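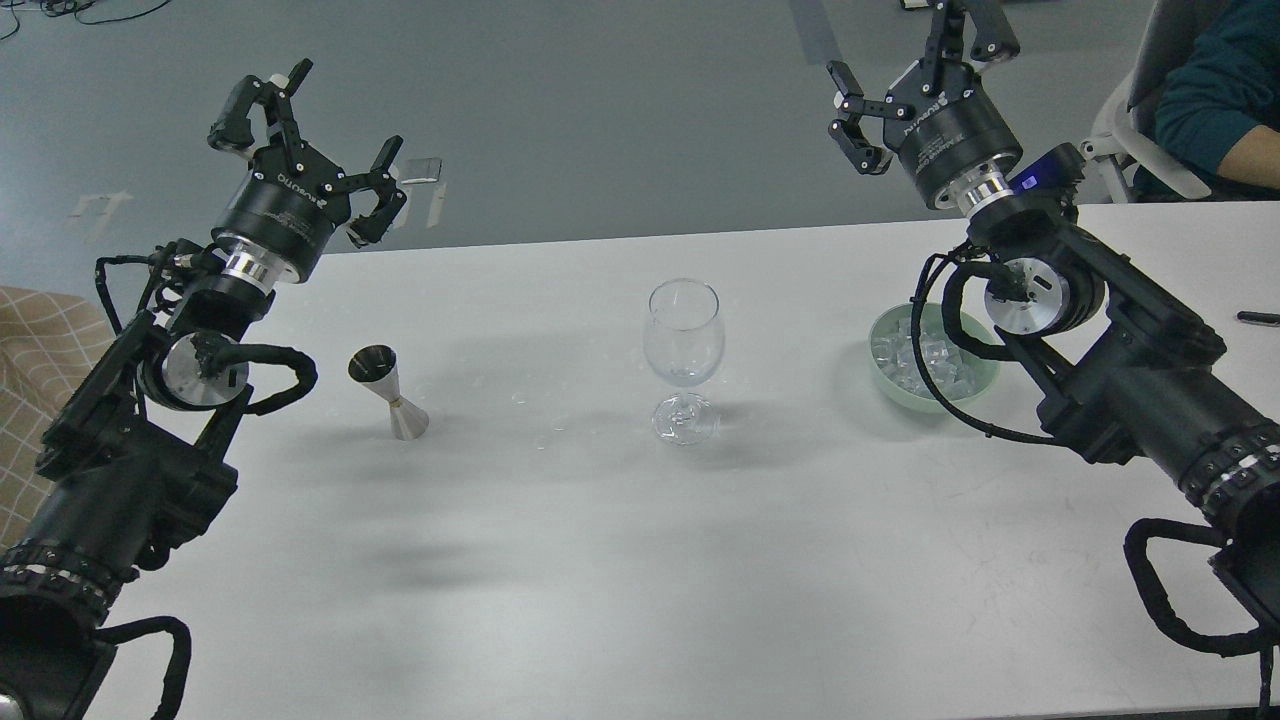

Zwischenbericht Greifervergleich, April
Von Ha-rang Moon, Projekt Colombo

Der Fördergeber Skaltside hatte uns gebeten, den Mehrfingergreifer von Coro gegen unseren alten Parallelgreifer zu testen. Der Stand nach 2274 Versuchen ist ernüchternd, und ich möchte ihn nicht schöner machen, als er ist.

Geplant waren 3000 Griffe an Messbecher, Weinglas und Eisschale. Von den fehlenden entfallen die meisten auf die Schale. Eiswürfel taugen nur kurz als Prüfgut, danach vergleicht man Schmelzwasser. Deok-su Yeom hat deshalb vorgeschlagen, die Schalenversuche auf kurze Blöcke zu verteilen. Das kostet Zeit, und im Antrag stand davon nichts.

Am Barmaß aus Edelstahl ist der Mehrfingergreifer ordentlich, die schmale Taille kommt ihm entgegen. Beim Weinglas mussten wir 236 Versuche verwerfen, überwiegend wegen falscher Kontaktmeldungen. Ob das am Greifer liegt oder an unserer Regelung, kann ich nicht sagen. Der Hersteller kann es offenbar auch nicht.

Der zweiarmige Aufbau mit gleichen Greifern links und rechts läuft stabil. Einen Vorteil gegenüber einem einzelnen Arm sehe ich für diese Aufgaben bislang kaum. Übergaben von Hand zu Hand gelingen gelegentlich, aber die Kollegen in Fusthorpe melden Ähnliches mit halb so teurer Technik.

Noch offen:
- Vergleichslauf mit dem Parallelgreifer, 1000 Griffe, gleiche Objekte
- Kabelführung an beiden Handgelenken prüfen, Deok-su traut den Schlaufen nicht
- Kamerahöhe festlegen, bevor wieder jemand daran dreht

Von einer Bestellung weiterer Greifer rate ich vorerst ab. Die Zahlen zum Vergleichslauf besprechen wir am Dienstag.

Diese Seite verwendet Cookies. Einstellungen ändern | Alle akzeptieren

© Projekt Colombo | Kontakt | Nach oben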